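How to Get Your Group Ready for a Rally Permit

Start with the city clerk's office, even if your event is in a park. In Trernine the clerk handles street closures and the parks desk handles lawns, and you may need both. Ask for the assembly form, which runs 2 pages.

Fill in a start time, an end time and one contact person. Use a cell number that will be answered on the day. Give your honest crowd estimate. We put down 77 for our first tenant rights rally and had to file an amendment in August when the sign-ups reached 1,841.

Next, walk the route with the officer assigned to you. Bring a printed map and mark the curb ramps, the water points and the place where speakers will stand. Gaetano Barbieri did this for us and found that the Kovačević Street end had no ramp at all, so we moved the stage.

Amplified sound is usually a separate form. 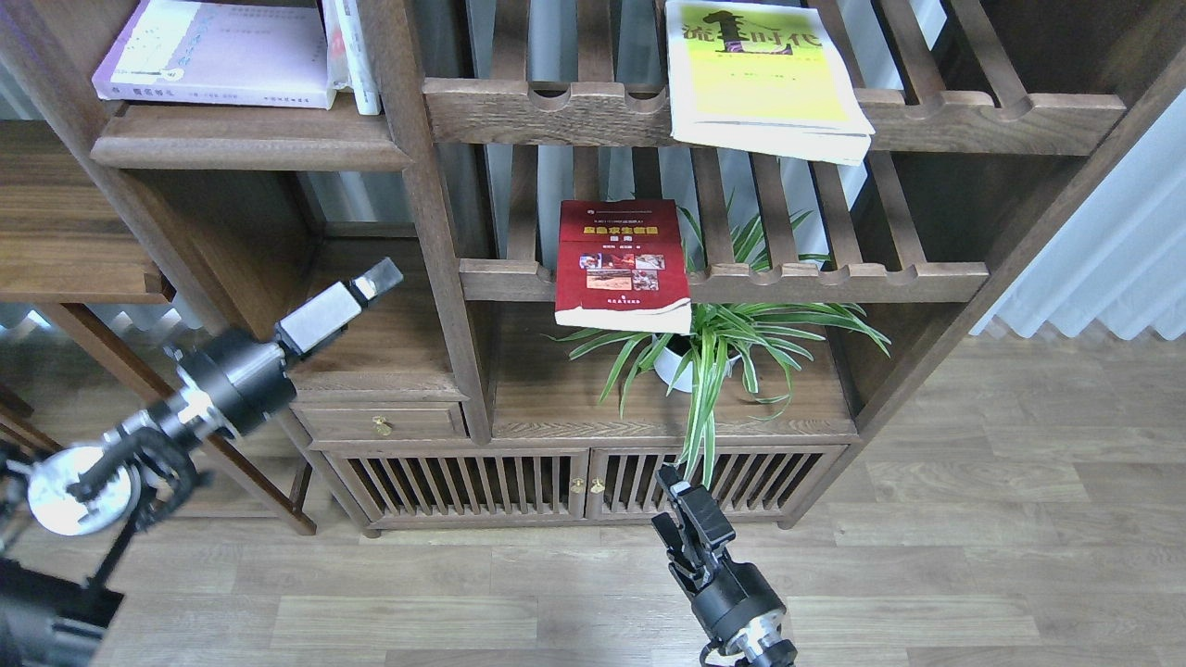
It can take up to two weeks to come back, so send it with the first one. Write down the wattage of your speakers - the rental company will tell you.

Keep copies of everything in one folder and give a second set to your lead marshal. Ours was Đức Võ, who kept the signed permit in a plastic sleeve and showed it twice before noon.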